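Surka Reflective Objects, fault set
README, version of December 2021

What is in this folder

This set contains 186 grasp attempts on polished metal objects. The robot stopped or went wrong in 73 of them, and these are the reason why the set exists. The other attempts are kept for comparison, so please do not delete them when you make your own copy.

The main set of Surka (matte objects, cardboard, fabric) is in another folder and has its own README. The two should not be mixed for training before you read the section about labels.

What went wrong

The wrist camera looks down at the object, and the detector gives a box for the target and a box for every obstacle. With matte objects this worked well enough. With polished objects the detector found a second gripper inside the surface of the object, because our own gripper is reflected there. The planner took this second gripper for an obstacle which is coming toward the robot. When the arm went down, the reflection also grew, and the planner moved the arm to the side to avoid it.

In most cases the result was only a protective stop. In eight attempts the arm moved sideways while it was already low, and the fingers touched the rim of the object or the table. No person was inside the fence at these moments. One fingertip was bent and was replaced in the same week.

We first believed that the fault was in the hand-eye calibration. Young-sook Tak repeated the calibration two times and the error stayed. Then Nelly Castaño played the wrist video slowly next to the planner log, and the obstacle box was sitting on the reflection of the fingers. After this it was easy to repeat the fault on purpose.

A second problem, smaller

Shelves, cables and labels near the cell are also visible in curved surfaces. The detector sometimes marks them as targets. This did not cause a contact, but it caused many wrong grasp points outside the reachable area. These attempts have the tag far_target and they are not included in the 73.

Files

episodes/ one folder for each attempt, with wrist video, joint positions and planner log
frames/ 2136 still frames with hand-made labels
labels.csv one row for each labeled box
stops.csv time and code of each protective stop
notes.txt comments from the operators, not edited

The times in stops.csv come from the controller clock. The video times come from the camera computer. Between them there is a small shift, different for every session, and you find it in the first line of each planner log.

Labels

Boxes have one of four classes: object, gripper, gripper_reflected, other_reflected. I-seul Seo and Bok-nam Geum made the labels, and where they did not agree, the row has a 1 in the column "disputed". Very often the dispute is about the border of the reflection. On a round surface the reflected things become wide or thin, and it is hard to say where a finger ends.

Do not use the class gripper_reflected as an obstacle. This is exactly the error that we had.

Known limits

All attempts come from one cell with one camera position. The light was always from the ceiling lamps; the window was covered. We have only rounded metal objects, no glass and no flat mirrors. The depth values on polished parts are not reliable — please treat them as missing, also when the number looks reasonable.

Rules for repeating the tests

Keep the speed limit of the arm at the reduced setting. Stay outside of the fence until the stop lamp is on. Do not switch off the obstacle check to make the test "pass". This was done one time in March and the log of that session was removed from the set.

If you see a contact which is not in stops.csv, write to Lucinda Hutchins with the episode name. She decides if the attempt gets the contact tag.
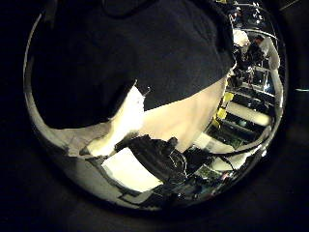 Surka Project | Handling Safety Team

Wrist camera view. The dark angular shape low in the polished surface is the gripper in reflection, class gripper_reflected. The shelves and equipment on the right side of the surface belong to other_reflected.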